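「知育」という値札　木のおもちゃは子どもを賢くするのか

2019年6月10日

玩具売り場で「知育」の文字がない箱を探すのは、いまや骨が折れる。積み木は空間認識力を育て、パズルは集中力を育て、ままごとの包丁は手先の巧緻性と社会性をいっぺんに育てるらしい。ただのガラガラにまで、脳の発達を促すという一文が添えられている。これだけ能力が育つのなら、この国の五歳児はとうに全員が天才になっていていいはずだが、少なくともわが家の五歳児は、今朝も靴下を片方だけ履いて保育園へ出かけた。

私は玩具が嫌いなのではない。気に入らないのは、玩具に付いてくる説明のほうである。

きっかけは一通のカタログだった。木製玩具の通販を手がけるナトノラ（Natonora）のもので、昨年の8月、第二子の出産祝いを選んでいたときに取り寄せた。厚手の紙に、北欧風の部屋と、きちんと片づいた床。商品の説明文を読んでいくうちに、同じ言葉が何度も出てくることに気づいて、付箋を貼りはじめた。「創造力」が43カ所、「自己肯定感」が57カ所。商品の寸法が書かれていないページはいくつもあるのに、自己肯定感の書かれていないページはほとんどない。買う側としては、棚に入るかどうかのほうを先に知りたいのだが。

問い合わせ窓口に、創造力が育つという根拠は何かと尋ねてみた。三日後に届いた返事は丁寧なもので、「お子さまの主体的な遊びを大切にする当社の理念に基づく表現です」とあった。理念に基づく表現。便利な言い方だと思う。ラーメン屋が理念に基づいて「寿命が延びる」と書いたら、保健所か誰かが来るだろう。

もう少し踏み込んだ会社もある。プロレル（Prollell）は、自社のごっこ遊びシリーズについて「語彙が増えることを調査で確認」とうたっていた。調査というからには数字がある。取り寄せた資料によれば、回答したのは1,911世帯の保護者で、全員が同社の製品を買った人たちだった。設問は「お子さまの言葉が増えたと感じますか」。対象は二歳から四歳である。

二歳から四歳の子どもの言葉は、増える。木のおもちゃを与えても増えるし、鍋のふたを与えても増える。比べる相手のいない調査でわかるのは、子どもが育ったということと、買った人が買い物を後悔していないということくらいだ。資料のどこを見ても、製品を買わなかった家庭の数字は出てこなかった。担当者に聞くと、今後の検討課題だという。検討が済むまで箱の文言は変えないのかと重ねて聞いたが、これには返事がなかった。

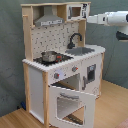

「ごっこ遊びが子どもの発達にいい」という話そのものは、まるきりの嘘ではない。ふりをして遊ぶことと、言葉や他人の気持ちの理解とのあいだに関係があるとする研究は、古くから積み重ねられてきた。ただし関係があるというのは、どちらがどちらの原因なのかとは別の話である。よくしゃべる子だから店屋さんごっこが盛り上がるのかもしれないし、ごっこに付き合う余裕のある親が、ふだんからよく話しかけているのかもしれない。ごっこ遊びの効果については、研究者のあいだでも慎重な見方がある。箱の裏に印刷されると、その慎重さが真っ先に消える。

仮に効果があるとしても、それは遊びの効果であって、製品の効果ではない。ここを取り違えさせるのが、知育という言葉のうまいところだ。段ボールに丸を四つ描いたものでも、子どもは平気で味噌汁をつくる。うちの上の子が最も長く遊んだ「台所」は、引っ越しのときに捨てそびれた衣装ケースで、火力の調節は私の鼻をつまんで行うことになっていた。半年は続いたと思う。あれを知育玩具と呼ぶなら、鼻の持ち主にもいくらか払ってほしい。

値段の話もしておきたい。木製の玩具には、プラスチックの同等品に比べて高い値が付く。材料費も塗装の手間もかかるのだろうし、それに文句はない。問題は、その差額のうちどれだけが木の代金で、どれだけが物語の代金なのかが、買う側からまったく見えないことだ。セイス（Sayce）という輸入業者の展示会で、見た目のよく似た積み木のセットが二つ並んでいるのを見た。片方には発達段階を解説した薄い小冊子が付いている。違いを尋ねると、小冊子のほかは塗料も木も同じだと、あっさり教えてくれた。値段は小冊子付きのほうが三割高かった。売れるのもそちらだそうだ。

隠しもしないところに、むしろ感心した。要するに親は積み木を二度買っている。一度は子どものために、もう一度は自分の不安のために。

不安、と書いたが、笑うつもりはない。私も買った。上の子が一歳半のとき、同じ月齢の子が二語文を話していると聞いて、その晩のうちに型はめのパズルを注文した。型はめと二語文に何の関係があるのか、注文したときの自分に問いただしたいが、夜中の一時に画面を見ている親は、そういう筋道では動いていない。届いたパズルは三回ほど遊ばれ、いちばん気に入られたのは緩衝材の紙だった。それから二週間して言葉が出た。パズルの会社から調査票が来ていたら、私は「増えたと感じる」に丸をつけたに違いない。

「素材の温もりが感性を育てる」という文句についても、一言いっておく。木の手触りがいいことには異論がない。私も好きだ。けれども、手触りがいいことと感性が育つことのあいだには、かなりの距離がある。そもそも感性が育ったかどうかを、誰がどうやって測るのか。測れないものは否定もされないので、書く側にとってこれほど安全な言葉はない。プラスチックで育った世代の感性が乏しいという証拠を、私はまだ見せてもらっていない。祖父母の世代は木と竹と泥で遊んでいたはずだが、感性の豊かさにはずいぶん個人差があった。

では何を見て選べばいいのか、と編集部から聞かれている。特集の記事にはそういう欄が必要らしい。気は進まないが、いくつか書く。

対象年齢と安全に関する表示は読んだほうがいい。こちらは理念に基づく表現ではなく、誤飲やけがに関わる話だ。小さな部品が外れないか、塗装がはげてこないかは、店頭に見本があるなら自分の手で確かめる。大きなものは置き場所を測ってから買う。半年後にどこへしまうかも考えておくと、家族の口論が一つ減る。中古で回ってきたものを恥じる理由はどこにもない。

それから、貸し出しという手もある。セムス（Semus）という小さなおもちゃ図書館を訪ねたとき、登録料は一家族200円だった。壁に能力の名前は貼られておらず、棚の札にあるのは品名と、欠けている部品の数だけである。「魚　一匹たりない」と書かれた箱を、三歳くらいの子が迷わず抱えて帰っていった。魚が一匹たりないことで何の力が育つのか、札には書いていない。

うちの下の子には、結局ナトノラのカタログから木の車をひとつ買った。形がよかったからだ。届いた箱の側面には、好奇心と粘り強さが育つとあった。車はいま冷蔵庫の下に入り込んでいて、長い定規でも届かない。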